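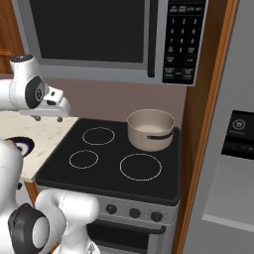
Search posts
Go

Harish Bajpai
At the Kavness open day. First stop is the kitchen task in simulation. One arm, a stove, a pot on the back right burner.

Harish Bajpai
Tak is the arm software. Prurnel builds the kitchens. They have 600 layouts so far.

Harish Bajpai
Each run gets 40 seconds, then the kitchen resets. I asked about glossy cooktops. They said reflections are still a problem.

Harish Bajpai
Next demo is in 7 minutes, upstairs.

Recent posts
Train to Flerkalholm
Gripper fingers, old and new
Notes from August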